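Roltero présente Trultden, une étagère de table en métal noir pour les épices et les bocaux

Communiqué de presse
Novembre

La maison Roltero annonce la sortie de Trultden, une petite étagère à poser sur la table ou sur le plan de travail. Elle est destinée aux personnes qui cuisinent tous les jours et qui veulent garder leurs épices près de la main, sans ouvrir chaque fois un placard.
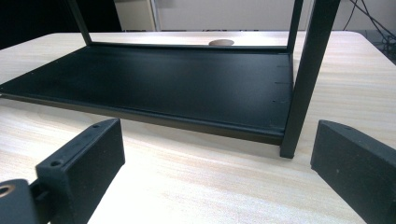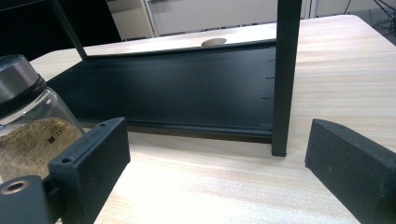
Le plateau noir à rebord et les montants de l'étagère, sur une table en bois clair.

Trultden est le premier produit de Roltero pour la cuisine. Jusqu'à présent, l'entreprise fabriquait surtout des rangements pour l'atelier et pour le bureau. L'idée est venue d'une demande que nos clients nous faisaient souvent : ils achetaient nos casiers de bureau et ils les mettaient dans la cuisine, où ces casiers étaient trop profonds. Les petits pots disparaissaient au fond, et on finissait par acheter deux fois le même cumin.

« Je voulais un meuble très simple, que l'on monte avant le repas et que l'on utilise le même soir, explique Frida Brynjólfsdóttir, responsable du dessin chez Roltero. Dans ma famille, les bocaux restaient toujours sur la table, les uns contre les autres, et pour prendre celui de derrière il fallait déplacer tous les autres. Avec un plateau peu profond, on voit ce que l'on possède. »

Un plateau avec un rebord

Le plateau est une tôle pliée, peinte en noir mat. Son rebord est bas. Il retient les bocaux quand on tire l'un d'eux un peu vite, mais il ne gêne pas la main et il laisse lire les étiquettes. Nous avons essayé un rebord plus haut sur les premiers modèles, et les personnes qui les ont testés le trouvaient désagréable pour passer l'éponge.

Près d'une extrémité, le plateau porte trois petites fentes horizontales. Elles font partie du dessin de la pièce et elles restent visibles une fois l'étagère montée. Les pieds de devant sont de section carrée et descendent jusqu'à la table, ce qui laisse un espace sous le plateau inférieur. On peut y passer un chiffon.

La peinture est appliquée en poudre puis cuite au four. Elle supporte les produits de nettoyage ordinaires. Nous déconseillons les poudres à récurer et le côté vert des éponges, qui laissent sur le noir mat des traces brillantes que l'on ne peut plus enlever.

Le montage

L'étagère est livrée à plat, avec ses vis et une clé. Le montage demande 17 minutes en moyenne pour une personne seule, d'après les essais que nous avons faits dans nos locaux. Il faut poser les pièces sur une surface plane et propre, de préférence avec une serviette dessous si la table est en bois tendre. Les vis se mettent d'abord sans serrer. Quand tous les montants sont en place, on redresse l'étagère, on vérifie qu'elle ne balance pas, et seulement ensuite on serre tout.

La notice est imprimée en sept langues. Elle contient aussi une page pour les personnes qui préfèrent fixer l'étagère au mur ; le matériel de fixation murale est vendu séparément, car il dépend de la nature du mur.

Quels bocaux choisir ?

Trultden n'impose aucun modèle de bocal. Les pots en verre avec un couvercle à vis conviennent bien, de même que les boîtes métalliques et les petites bouteilles. Pour les épices moulues, nous recommandons le verre transparent, qui permet de voir le niveau, à condition que l'étagère ne reçoive pas le soleil direct. Les graines entières sont moins fragiles et peuvent être placées du côté de la fenêtre.

Nous conseillons de mettre en bas les contenants lourds, par exemple le sel, le sucre ou le café, et de réserver le haut aux pots que l'on prend d'une seule main. L'étagère ne doit pas être placée juste à côté d'une plaque de cuisson : la vapeur fait des grumeaux dans les poudres, même avec un couvercle bien fermé.

Fabrication et distribution

Les pièces en métal sont découpées et pliées par l'atelier Ng, avec lequel Roltero travaille depuis quatre ans. La première série compte quelque 900 exemplaires. Une deuxième série sera lancée selon les commandes des magasins, et elle pourra comprendre une version en blanc, que plusieurs revendeurs nous ont déjà demandée. La décision n'est pas encore prise.

La distribution est confiée à Fovlow, qui livre les magasins d'articles de cuisine et les quincailleries indépendantes. Les particuliers pourront commander directement auprès de Roltero. Les vis, les pieds et les plateaux sont disponibles à l'unité, de sorte qu'un plateau rayé peut être remplacé sans racheter l'ensemble. Le prix des pièces figure sur la dernière page de la notice.

« Nous ne sommes pas une grande maison et nous préférons commencer doucement, ajoute Frida Brynjólfsdóttir. Si des clients trouvent un défaut, je souhaite qu'ils nous écrivent. Pour nos casiers de bureau, la moitié des améliorations sont venues de leurs lettres. »

Présentation aux professionnels

Les revendeurs et les journalistes peuvent voir Trultden dans la salle d'exposition de Roltero, le mardi, à partir de 10 heures et sur rendez-vous. Des exemplaires montés et non montés seront à disposition, et il sera possible de faire le montage soi-même. Un exemplaire peut être prêté aux rédactions pour un essai à domicile ; nous demandons seulement de le rendre avec toutes ses vis.

À propos de Roltero

Roltero dessine et vend des rangements en métal pour l'atelier, le bureau et maintenant la cuisine. Tous les modèles sont livrés à plat et se démontent.

Contact presse : Frida Brynjólfsdóttir, Roltero

4 partages
7 commentaires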